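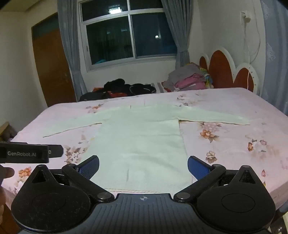 Hand-held grippers for folding clothes: textured pads vs smooth pads

sonla_builds
Posted 2023-06-04

Okay, I have been waiting to write this one up! I spent the past couple of weeks swapping fingertips on a hand-held two-finger gripper and folding sweaters with it, over and over, on a regular bed with a regular sheet. Two sets of pads: the blue textured ones, and a smooth set from Elov that I already had in a drawer.

Same routine every time. Lay the sweater out in a T, sleeves to the sides, come in from the hem, pinch, lift, fold up toward the neck. 25 tries per pad set. A try only counted if I got the sweater and left the sheet where it was.

Textured: 5 misses.
Smooth: way more than that. I stopped enjoying it halfway through, so take that as my review.

The fine knit is the hard part. With the smooth pads the hem slides out just as you start to lift, and if you squeeze harder you pick up the sheet too. The textured ones grab the ribbing so nicely that I was grinning like a kid the first evening.

Next up is the Clelska wrist camera against the one I use now. Anybody have both?

moth_and_motor
Love this. Did you try coming in at the sleeve cuff first? Our arm does much better on cuffs than on hems, there's more fabric bunched up to hold on to.

sonla_builds
Yes, a few times, and I agree it's an easier grab! But then the body twists when you pull it across and you have to go back and straighten it. Hem first gives me a flatter result. On a thicker sweater I'd probably start with the cuffs.

gantry_gus
I'm going to disagree with the whole setup, sorry. A person's hand makes tiny corrections that a robot arm won't make. You felt the hem slipping and changed your angle without thinking. Put the same pads on an arm with a plain position controller and I bet the gap between the two sets gets a lot smaller, or even flips. Smooth pads are at least predictable.

thudam
@gantry_gus I had the same worry and then went and ran it. Nestlow arm, position control, no force sensing, pillowcases and T-shirts. Textured still won for me. What did change was how fast they wore out. I logged 476 grasps before the ridges on one side started to look polished, and after that I couldn't tell them apart from the smooth ones.

gantry_gus
Pillowcases are woven, though. Knit stretches. I'd want to see it on knit before I give in. The wear number is useful, thanks for that.

thudam
Fair point about the knit. I have an old cardigan I can give up for this, will run it when I get the arm back from the shop in Cáceres (bad encoder, don't ask).

Sơn, on the cameras: I've had the Clelska since November. Nice wide view, you can keep both sleeves in sight even when the fingers are close to the hem. It gets grainy at night under a ceiling light, so lock the exposure or you'll have flicker all through your recordings.

sonla_builds
Oh that's so good to know, nearly all of my folding happens at night with the curtains open and the ceiling light on. Locking exposure today.

@gantry_gus you may be right about my hands! I'll tape my wrist stiff and do another round. It will look ridiculous and I can't wait.

moth_and_motor
Try a different sheet too while you're at it. A printed one with flowers was murder on our segmentation, it kept deciding that blossoms were part of the shirt. A plain light sweater on a plain light sheet was even worse, so maybe go darker.

sonla_builds
Funny, the flowers have been okay for me so far, the edges of an off-white sweater come out pretty clean against pink. The hem is where I lose it, where the fingers block the view. I have 600 frames I can share if you want to run your model on them?

moth_and_motor
Yes please! Send me a message and I'll set up a folder.

gantry_gus
Put me on that too. I still think smooth pads are getting a bad deal here, but I'll look at the frames.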